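About Zeditz

Zeditz buys, checks and resells used cell phones. We work from a single shop on Iltley Road, with a counter at the front for walk-in customers and a workroom behind it for everything that arrives by mail. We have been in the same building since we opened.

What we buy

We buy smartphones in any condition, including phones that no longer turn on. Older models with a home button are welcome. Many shops stopped taking them, but we still have steady buyers for them, mostly people who want a second phone for work or a first phone for a parent. We don't buy tablets, laptops or watches at this time.

You can bring a phone to the counter or ask for a prepaid mailer. Please remove the case and the SIM card and sign out of your accounts before you send it. If you can't sign out because the phone won't start, tell us on the form and we will email you the steps for doing it from a computer.

How we check a phone

Each phone gets a ticket number when it comes in, and the ticket stays with it until it is sold or returned. We look at the glass, the frame, the buttons and the charging port, then test the battery, speakers, microphone and cameras. Marks on the front are written down separately from marks on the back, and both go into the listing. The full checklist has 133 lines. It was drawn up with Irnus, the repair shop that handles our screen and battery work.

We grade in four steps: Like New, Good, Worn and Parts. A phone with a cracked screen is always graded Parts until it has been repaired, even if the rest of it is in good shape.

Prices and payment

We send an offer within 2 working days of the phone reaching us. The offer is good for two weeks. If you turn it down, we mail the phone back at our cost. Payment is by check or bank transfer. We can store up to 400 phones at a time, and in August, when mail-in volume is highest, offers may take a day or so longer. 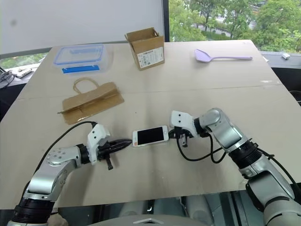

Maksymiv, who sold us two phones last spring, wrote that the offer was lower than a private sale would have brought, but that the grading notes were clear and the check came when we said it would.

Phones we can't sell

Phones graded Parts are taken down for screens, cameras and small boards. Last year 873 phones went this way. Batteries are stored apart from everything else and collected by a licensed recycler.

Visiting

The counter is open from 10 a.m. to 6 p.m. Parking is behind the building, and the entrance is on the street side. Bring a photo ID if you are selling. For questions about a phone you have already sent, please have the ticket number ready.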